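Stastine 4-Wheel Shopping Trolley – January price

Romaniuk Home & Market, Mustudton

Now £60 while the January offer is on. Collect from the Mustudton shop or have it delivered. Black or dark green. Navy gone already, sorry, don't ask for navy.

Offer stops when January stops. Order before 12 noon and it goes out same day.

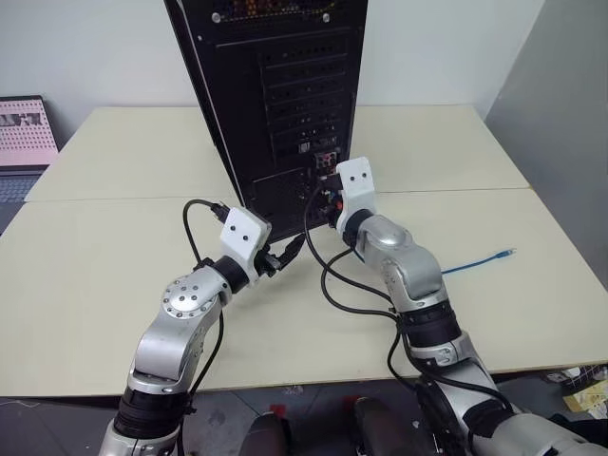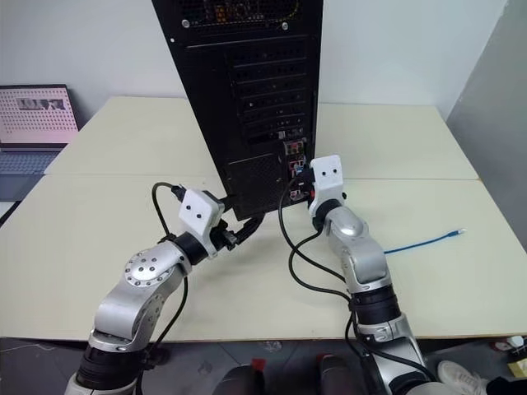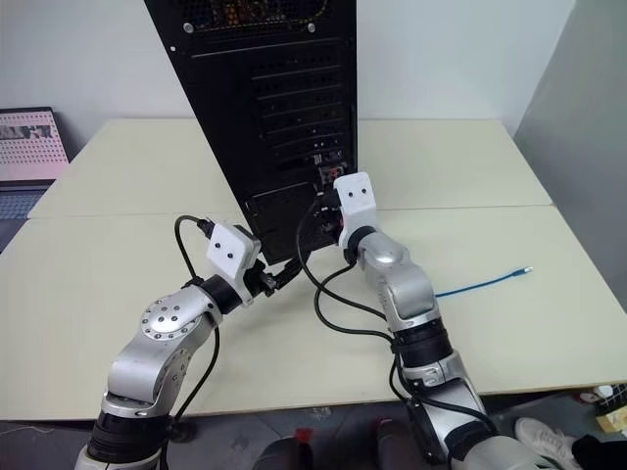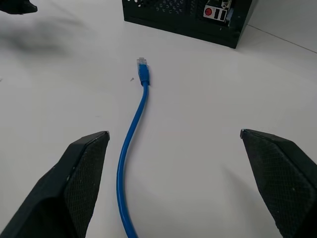 Right, the trolley. Four wheels, so you push it or pull it, and it stands up by itself at the till while you hunt for your card. The two-wheel kind tips over the minute you let go with tins in the top. Had one for years. Eggs everywhere.

Good for the big weekly shop, good for the market, good if you follow the offers round three different shops like half our customers do. Potatoes in the bottom, bread on top, off you go.

What you get

Frame and bag, put together, nothing to build
Four wheels, front two swivel
Lift-off bag with two carry handles
Rain flap with a press stud
Cool pocket at the back for milk, cheese, a bit of frozen
Small zip pocket on the front for purse, keys, coupons
Spare wheel cap in a little bag. Don't throw the little bag away

Folding

Bag off first. Push the red catch in with your thumb, then fold the frame flat. Stands behind a door or goes in most car boots. Won't go under a bus seat, we tried. If the catch is stiff when new give it a few goes and it loosens.

Cleaning

Bag is sponge only. NOT the washing machine – the base board inside is stitched in and goes to porridge. Warm water, bit of washing up liquid, leave it open to dry. Cool pocket wants wiping out if the milk has leaked, otherwise you will know all about it by summer. Wheels, just pick the hair and string out now and then.

Delivery

Mustudton and Prenthorpe: free, our own van.
Everywhere else: £4, parcel carrier, two to three working days.
Bulky box so it won't go through a letterbox obviously. Put a safe place in the notes when you order. "Behind the bins" is fine but say WHICH bins.

Collect in shop

Order online, wait for the text, then come in. Please do wait for the text. Last January we had people at the counter five minutes after ordering and the trolleys were still up in the loft. Collection is from the back counter past the saucepans. Bring the order number or just your surname.

Points

Anyone with a Romaniuk card gets 1000 bonus points on this trolley in January. Points go on the day after you collect, or the day after delivery. They don't show on the till receipt so no need to ring up about it. Forgot your card? Bring the receipt in, we can add them at the desk.

Can't be used with the money-off voucher from the winter leaflet. One or the other. The till picks the first one it sees, so tell whoever is serving you which you want BEFORE they scan.

Guarantee

12 months on the frame and wheels. Bag is covered for stitching and the zip, not for rips or for what the dog did. Keep your reciept. If a wheel goes inside the 12 months bring the whole trolley in, we swap the wheel while you wait if we have one on the shelf, and normally we do.

Returns

Unused, with the label still on, 28 days. Used ones only if there's a fault. Clearance colours same rules as the others.

Spares

Single wheel, with cap
Replacement bag, black only
Handle grip
Catch spring

All at the desk, or ask by email and we'll post. Bags run out quickest. We do not keep spares for the older two-wheel Stastine, the axle is a different size and the new wheels will not go on however hard you hit them.

Things people ask

Does it do stairs? Up a kerb or two yes. A full flight, take the bag off and carry it seperately.

Is the handle adjustable? Two heights. The lower one suits shorter people better, the higher one is a bit high for my mum.

Can I see one before I buy? Yes, there's one out on the floor by the front door, put some tins in it and push it round. Put the tins back after please.

Will it be cheaper later on? Don't think so. When this delivery is gone the price goes back up, and the next lot from the supplier is spring colours.

Can you hold one for me? Until closing time the same day, not longer in January.

Also on offer this month

Prenthorpe insulated bag, large. Sits in the trolley top if you take the flap off. Half price when bought with the trolley, put both in the basket and the discount shows at checkout. If it doesn't show, empty the basket and start again, the website does this sometimes.

Prenthorpe fold-up shopper, plain. Two for the price of one, mixed colours, no choosing.

Questions to the shop desk, or reply to your order email. I read them in the morning and again after we shut, so mid afternoon is a bad time to expect an answer.

Tymofii Stasiv
Romaniuk Home & Market, Mustudton

Stock: black – plenty. Dark green – low.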